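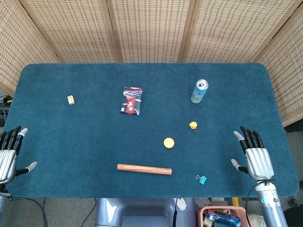
Jillville, Januar 2023

4. Die Wandelemente aufstellen

So, die Bodenplatte liegt, der Kaffee ist getrunken, jetzt kommt der Teil, auf den ich mich bei jedem Sundby-Gartenhaus am meisten freue: die Wände! Plant dafür einen ganzen Tag ein und holt euch Hilfe. Ich habe das mit Salamatu Darko gemacht, und zu zweit ging es gut, allein würde ich es lassen.

1. Packt zuerst die Eckelemente aus und legt sie mit der Innenseite nach oben neben die Platte. Die Nummern sind auf die Unterkante gestempelt, manchmal ziemlich blass.

2. Klebt das Dichtband auf die Schwelle, ohne es zu dehnen. An den Ecken 2 cm überlappen lassen.

3. Stellt Element A1 auf und sichert es sofort mit der Schrägstütze. Erst danach kommt A2 dran.

4. Richtet beide Elemente mit der langen Wasserwaage aus und verschraubt die Ecke von unten nach oben, Schraubenabstand 500 mm. Noch nicht ganz festziehen!

5. Arbeitet euch im Uhrzeigersinn weiter bis zum Türelement. Die lichte Höhe bis zum Sturz muss 224 cm betragen, sonst klemmt später die Tür (bei mir war es beim ersten Haus genau so, und ich habe die halbe Wand wieder aufgemacht).

6. Messt die Diagonalen. Wenn sie gleich sind, zieht alle Schrauben nach.

Achtung: Bei Wind keine Elemente aufstellen. Die Stützen bleiben stehen, bis der Ringbalken drauf ist – auch wenn sie ständig im Weg sind.

Hinweis: Im Beutel von Drulleck sind 24 lange Schrauben für die Ecken. Die kurzen gehören zum Türrahmen und kommen erst in Abschnitt 6 dran, also bitte getrennt aufheben.

Wer die Dämmung von Matar mitbestellt hat, lässt die Innenverkleidung vorerst weg und macht bei Abschnitt 5 weiter. Alle anderen können direkt zum Dach springen.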